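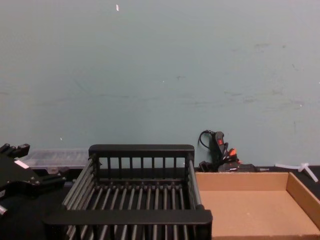 Search kit and spares... Go

Gillano Tabletop Task Set

I run the after-school robotics club at Skemden, and for most of the past year we've been getting our two-armed robot to do the washing up. Well, the putting away. The Gillano Tabletop Task Set is what we ended up using for it, and so many people at the last inter-club day asked me what was in it that I've put together this page. You can order the set through us and the money goes back into club funds.

The idea is simple enough. You get a dish rack, a couple of open cardboard trays and a bag of light, unbreakable things to move between them. The robot picks something out of the tray and stands it in the rack, or takes it out of the rack and lays it in the tray. It sounds dull until you've watched a team of 12-year-olds scream at a plastic saucer for forty minutes on a Thursday!

What you get

The rack is the main thing. It's black, with an open floor of rods running front to back and a row of upright bars along the far side. I did wonder whether we'd regret the gaps (small things do drop through, we lost a teaspoon that way on the first night) but the rods turned out to be the best teacher in the box. A plate put down at the wrong angle slides, and the students can see why it slid, and then they go and argue about wrist angles at the whiteboard and I get to drink my tea.

The trays are plain brown cardboard, no lid, low sides. They come flat and you fold them yourself. I'd butt the tray right up against the side of the rack as we do, so the arm has the shortest trip to make. When a tray gets crushed, and it will, fold another. Any shallow box will do at a pinch.

The dishes are stock code 693 and the replacement trays are 767. Please put the code in your order as I pack these on the kitchen table and I do get muddled.

Setting it up

You want a solid table with a wall behind it. Ours is black on top, which the students chose, and I grumbled because every bit of dust shows, but pale plates stand out on it nicely and they were right. We keep the bits we aren't using along the back, against the wall, out of the arms' way.

Push the rack down firmly before you start. Ours used to creep backwards when the gripper caught the front rail, so we put two little rubber feet under it – they're in the set now as standard. Then do a slow run with nothing in the rack or the tray, just to see where the gripper goes. We lost a whole evening once to a start position that was a finger's width too low.

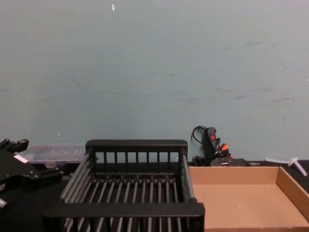 After that, one plate. Then a plate and a bowl. Leave cutlery until everybody is feeling brave.

Does it work with other robots?

I've only run it with ours, which uses the Steiner club gripper. A neighbouring club has an Itent arm and they tell me the dishes are fine but mugs are a stretch, as their jaws don't open wide enough to go round one. If yours is a small desktop arm, measure how wide it opens before you order and drop me a line. I'd sooner talk you out of it than have you post it all back.

How we use it in club

We have 11 students this term and they work in small teams. Each team gets a go at the table while the rest write up their last run or try changes on the laptops. The challenge we set for the end of term is to clear the tray into the rack without a person touching anything, and the team with the fewest drops wins a packet of biscuits. The biscuits matter far more than the certificate does, I can tell you.

I write up every run on a paper sheet and there's a blank copy in the set. Photocopy it as much as you like.

Ordering

Sets go out once a fortnight in term time. The last lot before the holidays goes in December and I won't be packing any more until we're back, so please get in early if you want one for the spring. Schools can pay by invoice. If a dish turns up cracked, send me a photo and I'll put another in the post. The rack isn't sold separately at the moment – I've asked Gillano, and they're thinking about it.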